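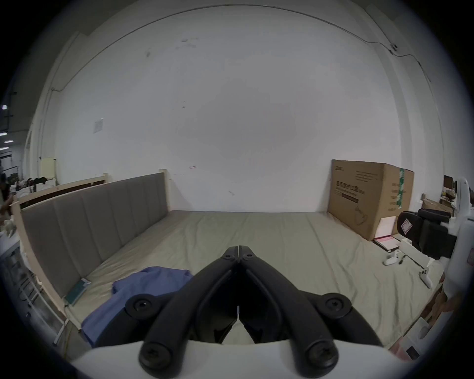
Teodor Olteanu wrote under my last set of notes that comparing hand-held grippers by finger stiffness alone tells you very little, and that he would like to see the same cloth picked up with each device by the same person, on a surface that gives. He also asked for the controller handles to be included, as his group is deciding between those and a hand-held tool for soft goods. Both requests were reasonable. The open day at Hastedley in August was a chance to do some of it, and these are my notes.

Getting in

Hastedley runs its open day on a Friday, from mid-morning to late afternoon. The building is on the Drarkodell side of the river, behind the bus depot, and the entrance is not the one shown on the invitation. Visitors sign in at the loading side and get a badge with a station order printed on it. I swapped mine so that I could spend the first part of the day on household tasks and the rest on the bench. This was allowed once I asked.

The household area is furnished at full size. The bed station is a real bed with a padded grey headboard and a fitted mattress, and objects are put on the sheet for visitors to work with: a blue cloth, a thin book, some paper and card. I used the bed for most of my tests. A mattress moves under load, and this shows faults that a bench hides.

Devices tried

Dagdag, hand-held. The fingers are curved and black, built from thick rounded segments joined at pivots, with the screw heads exposed at the joints. The housing behind them is white. The trigger drives both fingers through a linkage, so the tips travel along an arc and arrive closer to the housing when open than when closed.

Breltarus, hand-held. Straight parallel jaws with soft pads. The trigger is heavier and the stroke is longer. The tips stay at one distance from the housing over the whole stroke.

Breltarus controller handles, driving a bench arm fitted with the same parallel jaws. These were on the far bench and were the only option of the day in which the operator's hand was not carrying the gripper.

Hastedley also had a suction tool on show. I did not try it.

Method

I used one cloth, one thin book and one folded card, and took them in the same order with each device. A pick counted as good if the object came up clear of the surface, stayed in the fingers while I turned my wrist through a quarter turn, and could be put down without a second hand. Anything else counted as a miss, including picks I could have saved by shaking. The staff let me record trigger position from the two hand-held tools. The handles were logged by their own software.

Over the day I made 134 attempts and 119 of them were good. That total covers all three setups and should not be read as a score for any one of them. The split was uneven, as the queue at the handles was longer and I got fewer turns there. Most of the misses were with the book.

Cloth

Both hand-held tools lift a crumpled cloth without trouble. Any fold standing proud of the sheet will do as a target. The difference appears when the cloth is flat. With the Dagdag the tips swing forward as they close, so they push into the cloth and raise a fold of their own. The operator has to pull back a little during the close to keep the tips at the same height. After a few tries I was doing this without thinking, but the recorded path shows it clearly as a small backward step at the end of each approach. Anyone training a policy on this data should expect that step to be learned along with the pick.

With the Breltarus the tips do not swing, and the recorded path is cleaner. The price is that flat cloth has to be pinched by pressing down first. On the bench this works. On the mattress the pads sink with the sheet and the jaws tend to take sheet and cloth together. I had several picks in which the sheet came up as well, and I counted these as misses.

Zamfira Ilie was running the station and suggested approaching at a lower angle, with the wrist almost on the mattress. This fixed most of the double picks. It also put the Breltarus housing against the sheet, and the camera view lost the tips for the last part of the approach. I would take the lower angle for a demonstration and avoid it for data.

Thin book

The book was the hardest object. Lying flat, it gives the fingers nothing to get under, and a mattress makes it worse because the edge sinks along with the fingertip. The method that worked with both tools was to press on one edge with the outside of a finger until the opposite edge rose, then to move across and take the raised edge. It is slow. It also depends on the book being stiff, and a paperback would probably bend first.

The rounded segments of the Dagdag were a drawback on this object. They slid off the cover when I pressed near the spine. The Breltarus pads held better. If books, folders or trays are a large part of the work, I would choose the parallel jaws for this reason alone.

Card

Folded card gave almost no misses with any device when it was standing up. Laid flat it behaved like the book, only lighter, and could be pushed to the edge of the mattress and taken from there. Neither tool marked it.

Controller handles

The handles are light and comfortable, and a session with them is much less tiring than a session with a tool in the fist. Measured delay from handle to arm was 19 milliseconds on the day, a figure taken from the log. I could not feel it when moving slowly. I could feel it when trying to catch the edge of the cloth as it slipped.

The larger problem is contact. With a hand-held tool the operator feels the mattress through the housing and slows down before the tips reach the sheet. With the handles there is only the view, and I pressed too hard on most of my early attempts. The arm was set to stop at a downward force of 5 newtons, and it stopped often. Hastedley says this limit can be raised. I would leave it where it is until the operators have had some practice.

There is also a matter of clutching. The handles have a smaller comfortable range than the arm, so every reach across the work surface needs a release, a return and a new hold. Each release leaves a pause in the record. These can be trimmed automatically, but the trimming tool we were shown also removed two genuine pauses, both at the moment just before a close. I have asked for the threshold they use.

Fatigue and fit

I have medium hands and could reach the Dagdag trigger without shifting my grip. A visitor with smaller hands had to hold it further forward, which brought her knuckles close to the linkage. The guard on the unit we tried did not cover that area. Ms. Ilie noted it and said a shorter grip was being drawn up.

The Breltarus is heavier at the front. After a long run my wrist began to drop, and the recorded approach angle drifted with it. The drift is plain in the plots and does not recover until after the lunch break. For collection work I would set a rest interval from that curve and ignore how the operator says they feel.

The padding on the handle helps with vibration from the trigger and does nothing for the weight.

Screws and wear

I asked to see a well-used set of Dagdag fingers. The pivots had some side play, enough to see at the tips when the fingers were closed and twisted by hand. Hastedley retightens the joint screws at the start of each week. Too tight and the fingers close unevenly, too loose and the tips cross. The technician does this by feel. I would prefer a torque value, and was told that one has been requested from the people who make the fingers.

The Breltarus jaws run on a rail and have no joints to adjust. The pads wear at the leading corner and are glued on, so changing them takes the tool out of use until the adhesive has set.

Things I did not get to

I did not test wet cloth, and the station does not allow it. I did not compare cameras, although two lens options were laid out on the bench. The wide one distorts straight edges heavily and I would want a proper calibration check before saying anything about it. I also did not repeat the cloth test with a second operator, so the part of Teodor's request about keeping the person constant is met and the part about whether the result holds for other people is open.

For his group, working mostly with towels and pillowcases on soft surfaces, my reading is that the Dagdag is the better starting point, with the backward step either trained out of the operators or corrected in processing. The handles make sense if the final arm is already on site and the operators can be given time on it. I would not mix data from the two in one set without marking which is which.

Practical notes

The log files are handed over on request at the sign-in desk before closing, and not sent afterward. Bring storage. The canteen closes early on open days. Parking on the depot side is permitted, on the river side it is not, and the sign saying so faces the wrong way. Trigger traces and the pick sheet are with the group in the usual folder, with the handle logs added separately as their time stamps use a different zero.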